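March. In at twenty to eight. Barry had left the sim cell running overnight on the drawer job and it had got to episode 78 and stopped, waiting on a reset that never came. No error in the log, only the timestamp sitting there. I cleared it, reloaded the home pose and went through the cameras before touching anything else, the way Ivone likes it done. The arm and cabinet both loaded where the layout file says they should.
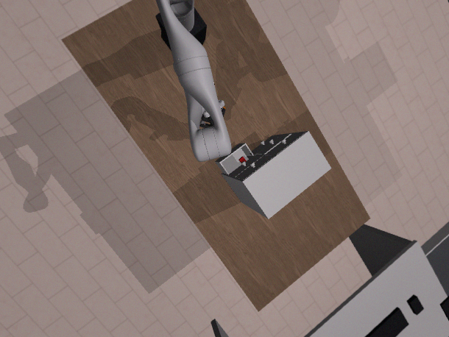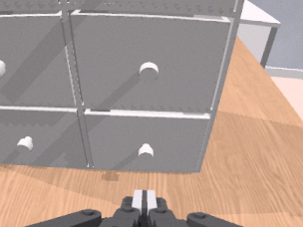
Spent the morning on the wrist camera offset. Somebody had edited it when the Plernside layout was merged in and the change got carried over to ours. It was out by 6 mm along the approach axis. That's enough to have the fingers closing short of a knob, and it would account for the run of missed pulls Albane flagged. I put the old value back, saved the config under a new name and wrote the change in the book with my initials. Kept the bad one too, in case she wants to compare.

After that the joint limits. The elbow limit on the Fullia build is wider than the one on ours, and the planner had been taking the low route over the drawer to save time. I brought it in and ran the reach check at all the grid points. 133 came back clean, and the handful along the far edge that didn't are ones we don't use. Left those alone.

Lunch at the desk, the last of the pea soup. Rang Poul at Nuttall about the gripper model. She says the finger friction was set for their own parts and was never meant for a smooth knob, and she will send the newer file when she finds it. I asked for the mount geometry as well, so we don't end up with new fingers on old mounts like last time.

Afternoon was drawer joints. The damping was so low that a drawer would coast to its stop and bounce back a bit. Raised it in small steps and tried a pull after each one. It's still lighter than the real cabinet at Fornau but it stays where it's left, and that will do for now. I didn't touch the shadow settings. Audrey-Anne wants those sharp edges softened, but it slows the render and she can argue it with Barry - I've got no strong view.

Started the new batch at ten past four. It's set for 3,000 episodes with a forced reset every time the counter rolls over, and it will write a line to the log if the reset takes too long. Watched the first few go through and then tidied the shared drive, which was overdue.

Still to do: label the knobs in the layout file so we're all calling them by the same names, ask Ivone who has write access to the shared config, and back up the calibration folder before Poul's file arrives.

Home by half five. Rain on the way, and I'd left the washing on the line.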